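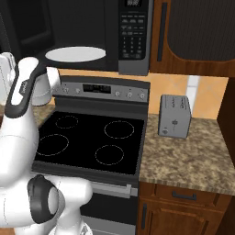
Baluncombe adjudica à Hoekstra a renovação do sistema de bagagens do terminal norte

A sociedade gestora do aeroporto de Baluncombe anunciou a adjudicação à Hoekstra do contrato de renovação integral do sistema de tratamento de bagagens do terminal norte. Os trabalhos preparatórios têm início em julho e decorrem por fases, sem interrupção do serviço aos passageiros.

O sistema atual, em exploração desde a abertura do terminal, será substituído por uma rede de transporte por tabuleiros individuais, com identificação por radiofrequência em toda a extensão do percurso. Cada volume passará a ser seguido desde o balcão de registo até à posição de carga, ficando a respetiva localização disponível para as companhias aéreas e para os agentes de assistência em escala.

O contrato abrange o fornecimento, a instalação e a colocação em serviço dos equipamentos, bem como a manutenção durante os nove anos seguintes à receção provisória. A rede terá 343 posições de armazenamento antecipado, destinadas às bagagens entregues muito antes da partida e às bagagens em trânsito entre voos com longos intervalos de ligação.

"O terminal norte foi concebido para um perfil de tráfego diferente do que hoje servimos. Os passageiros em correspondência representam uma parte crescente da nossa atividade, e a infraestrutura de bagagens tem de responder a essa realidade com os níveis de fiabilidade que as companhias nos exigem", declarou Detlef Gerlach, diretor de operações do aeroporto de Baluncombe.

O programa de controlo ficará a cargo da Asent, subcontratada da Hoekstra para a componente informática. A plataforma será ligada aos sistemas de gestão de voos do aeroporto e permitirá reencaminhar automaticamente os volumes em caso de alteração de porta, atraso ou cancelamento. A solução encontra-se já em exploração no aeroporto de Plitalholm, onde as equipas técnicas de Baluncombe efetuaram visitas de avaliação durante a fase de consulta ao mercado.

A obra será executada em sete fases. As duas primeiras incidem sobre a cave técnica e a subestação elétrica de apoio, que será reforçada para alimentar os novos motores. Seguem-se a substituição dos tapetes de recolha nos balcões de registo, a instalação do classificador principal e a renovação dos equipamentos de rastreio de segurança. As fases finais compreendem as linhas de chegada e a desmontagem do sistema existente.

As intervenções com impacto na zona pública serão realizadas no período noturno, entre as 23h30 e as 4h30. Durante a terceira fase, parte dos balcões de registo será transferida temporariamente para a ala nascente do terminal. A sinalização provisória será instalada com antecedência, e as companhias aéreas afetadas informarão diretamente os respetivos passageiros. Recomenda-se a consulta do cartão de embarque e dos painéis informativos à chegada ao aeroporto.

"A substituição de um sistema desta dimensão num terminal em pleno funcionamento obriga a um planeamento rigoroso de cada transição. As linhas novas e as existentes funcionarão em paralelo até que cada troço seja formalmente aceite pelo aeroporto", afirmou Cor Dekker, responsável da Hoekstra pelo projeto.

No pico da obra, a empreitada mobilizará quase 200 trabalhadores, entre montagem mecânica, eletricidade, automação e construção civil. O plano de formação dos operadores e das equipas de manutenção terá início antes da entrada em serviço do classificador principal e incluirá sessões em ambiente de simulação, a realizar nas instalações da Asent.

O novo equipamento inclui motores de velocidade variável, que entram em repouso na ausência de bagagens no troço correspondente. Os postos de carga manual serão dotados de auxiliares de elevação por vácuo, em resposta a recomendações dos serviços de saúde no trabalho do aeroporto. Os componentes metálicos retirados do sistema atual serão encaminhados para reciclagem.

O calendário pormenorizado das fases será comunicado às companhias aéreas, aos agentes de assistência e aos concessionários antes do início de cada intervenção.

Contacto para a imprensa
Gabinete de Comunicação
Aeroporto de Baluncombe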